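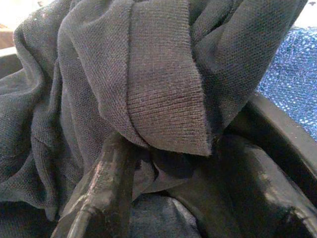 Landeg Midweight Work Top

Product code: 596
Made by Bonen
Colours: charcoal, navy, bottle green
Sizes: XS to 3XL

The Landeg is a long-sleeved top for people who work on their feet, indoors and out. It is worn on its own in mild weather or under a jacket in winter. Bonen has made it since 2005 and the cut has changed once in that time, when the body was lengthened so that it stays tucked in when the wearer bends.

Fabric

The body and sleeves are knitted from a polyester and cotton blend. The knit is open enough to let heat out during heavy work and dries overnight on an indoor airer. Cuffs and hem are ribbed, with elastane in the rib so that they go back to shape after the sleeves have been pushed up.

The fabric is not windproof or waterproof. It is not flame resistant and must not be worn for welding or any other hot work. For those jobs see the Tronus range.

Fit

The cut is regular, with room at the shoulder for lifting. If you are between sizes, take the larger one for layering and the smaller one for wearing next to the skin. Sleeves are the same length in the XS and S. Customers who find the standard sleeve short can order the long version, which adds 5 cm and is stocked in M to 2XL only.

Washing

Wash at 40 degrees with similar colours. Turn the garment inside out if it has a printed logo. Do not use fabric softener, as it clogs the knit. Tumble dry on low or hang up by the hem. A cool iron may be used on the body but not on the ribbing.

Expect slight shrinkage in length at the first wash - this has been allowed for in the size chart. The darker colours may lose a little dye, so keep them away from whites for the first few washes.

Printing and embroidery

Logos can be added on the left chest, the upper back or either sleeve. The minimum order for decorated garments is 20 pieces, which can be in mixed sizes but must be in one colour. Send artwork as a vector file. We keep your artwork on record for repeat orders and there is no second set-up charge.

Embroidery larger than a hand's width is not recommended on this fabric. It pulls. Use print for large back logos.

Delivery and returns

Plain stock is sent out within two working days. Decorated orders take longer, and April is our busiest month, so please order early for summer staff. Plain garments can be returned unworn with the label attached. Decorated garments can only be returned if faulty.

Trade accounts

For account prices or a sample in your size, contact Idris Morris on the trade desk.

Also in this range: Bistaria lightweight polo, Tronus flame-resistant top

Page updated 18 November 2020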